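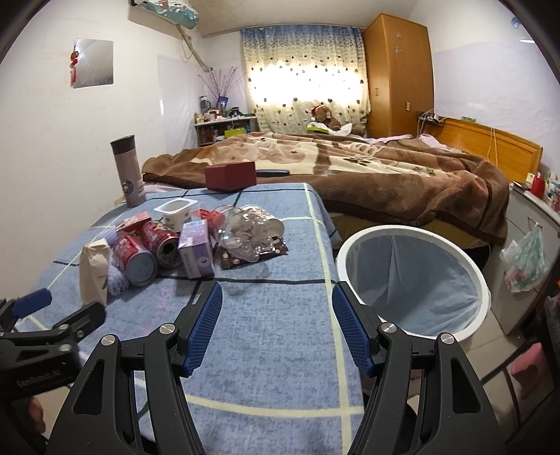
Clearing a Bedside Table That Has Turned Into a Snack Table

Print this page | E-mail this page

A table next to a bed fills up faster than any other surface in the house. Cans, juice cartons, a yogurt cup, the bag the snacks came in, one sock. If the table is big enough to eat at, people will eat at it, and the trash stays behind with the things that belong there.

The job takes a few minutes if you do it in the right order.

Start with the bin. Check that it has a liner and that the liner is pulled up over the rim. A liner that has slipped down inside will let a half-full can drip on the bottom of the bin, and you will be washing it out later. Set the bin on the floor right beside the table, on the side you stand on.

Take out the keepers first. A tumbler, a phone, a box with something in it and a cloth bag are all easy to sweep up with the trash when you are moving fast. Put them at the back of the table or on a shelf. Do not put them on the bed. Things set down on a thick blanket tip over, and a tumbler with an inch of cold coffee in it will find that out for you.

Pick up each can before you tip it. Cans lying on their sides can still hold a mouthful. Carry them upright to the sink, empty them, give them a quick rinse and let them drain upside down. Crush them only if your recycling service allows it. Ours does not.

Juice cartons: push the straw all the way in, or pull it out and throw it away. Squeeze the carton over the sink, open the flaps at the corners and press it flat. Whether it goes in the recycling or in the trash depends on where you live, so look at the sheet your town sends out.

Yogurt cups should be scraped and rinsed the same day. After a night in a warm room the rest dries on hard and you will need to soak it. Peel the lid off completely. Foil lids and plastic cups usually go in different bins. 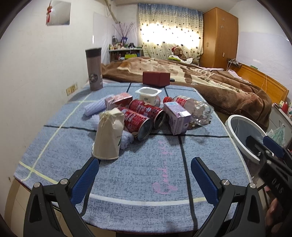 Plastic bottles are easier to store if you twist them from the bottom up and then screw the cap back on. The cap keeps the air out and the bottle stays small. Where there is a deposit, leave the bottle in shape with the label on, or the machine at the store may not take it.

Drawstring bags are worth keeping. Turn them inside out over the bin, shake out the crumbs and use them again for socks, chargers or cards. Wash a cotton one in cold water the first time, in case the print runs.

Now do the cloth. Lift it by the four corners so the crumbs run to the middle, carry it to the bin or outdoors, and shake. A cloth with a grid or a busy pattern hides stains well — check it by running your palm over it and feeling for sticky spots. Dab those with warm water and one drop of dish soap. If the cloth has to stay on the table, brush it toward the bin with a dry hand brush before you use anything wet.

Check the bed while you are there. Crumbs travel, and plush blankets hold on to them. Fold the edge of the blanket back, shake it, and look along the side where it hangs near the bin. Stuffed animals can be shaken too.

Tie up the bag and take it out that same evening if there was any food in it. Put a new liner in right away and fold a good hand's width over the rim.

To keep the table clear for longer, leave a small tray on it and agree that anything to eat or drink goes on the tray. When the tray is full, it goes to the kitchen. We tried a basket first, but it got used for mail.

Aslak Dalen

Print this page | E-mail this page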